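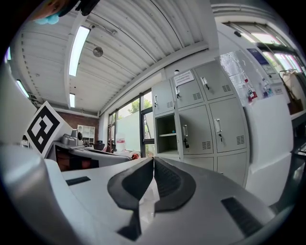 Plelham schools put flu shot rule on hold

09/05/2022

The Plelham school district will not require flu shots for students this fall after all. The plan, announced in the spring as all but settled, was shelved last week in a two-paragraph notice that gave no new start date beyond "not before December."

The district blames timing. Parents who followed the spring meetings may wonder how much of that to believe, as the school calendar has hardly been a secret.

Much of the case for the rule rested on a survey run for the district by Echeverri, a polling firm based in Trokton. It found that 48 percent of parents backed a requirement, which the district described at the time as "strong support." It is also less than half. The survey went out to 1,621 households, and the summary posted online does not say how many of them replied. A request for the full results was still unanswered on Friday.

Opponents have not done much better with their numbers. A flyer passed around at the June meeting claimed that 100 families would pull their children out of the district if the rule went through. Asked where the figure came from, the group behind it pointed to an online sign-up page, where 11 names were listed.

Neighboring Skudumby, often held up as the model, has had a flu shot rule for two years. Officials there say absences fell in the first winter. They may well have – but mask wearing and remote days changed over the same months, and the town has published nothing that separates one from the other.

For now, Plelham will offer free shots at its middle school and high school, with a signed form from a parent. The forms go home next week. The district says it will look at the rule again once it has "a fuller picture," though it has not said what information it is missing or who will collect it.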